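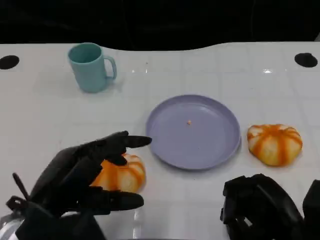
Norow bench cell: inspection before restart

Checked by: Eamon Tully
Date: July 14, 2021
Machine: two-arm cell, table-mounted tasks
Result: restart at reduced speed only

1. Emergency stop, both sides. PASS
Pressed each one with the arms moving slowly. Both stopped the cell. The reset procedure pinned up is still the old Grotalus one and wants taking down.

2. Finger joints, free movement. PASS, with doubts
All joints open and close by hand with the power off. The Kälin service sheet calls this "fully restored". I would call it better than in November. One index finger is still slow to straighten and I have asked for it to be done again.

3. Cables and linkage rods at the wrist. PASS
No chafing found. Ties replaced on one side. The sheet says both sides were done, so I'd like to know which tie they think is new.

4. Mounting bracket screws. FAIL, put right on the day
4 screws took up a further quarter turn. They were signed off as tight last time. Marked with paint pen so that we can see for ourselves.
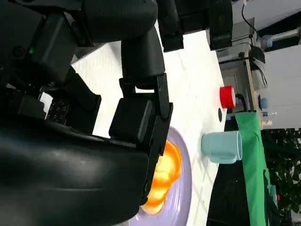 5. Contact pressure at the fingertip. NOT PROVEN
Gultton say the new setting is gentle enough for anything we put on the plate. They tried it 12 times with soft props, at their own speed, and left. I don't count that as a test of a finger meeting a hard rim. Repeat with the mug and the plate, 34 cycles, someone at the stop button throughout.

6. Tabletop. PASS
Sound, no movement when leaned on. Wipe down before each run. Smudges and reflections have been blamed for bad picks before now; I remain to be persuaded, but a cloth costs nothing.

7. Loose items within reach. COMMENT
Clear anything the task does not call for. "It never goes over there" was offered to me as a control measure. It isn't one.

8. Wrist casing, knocks and cracks. PASS
None found by hand or torch.

Outstanding: items 2 and 5, plus the missing answer on 3. Next look in 6 weeks, or sooner if the slow finger gets any slower. Full speed stays locked out until I have signed item 5 myself.

E. Tully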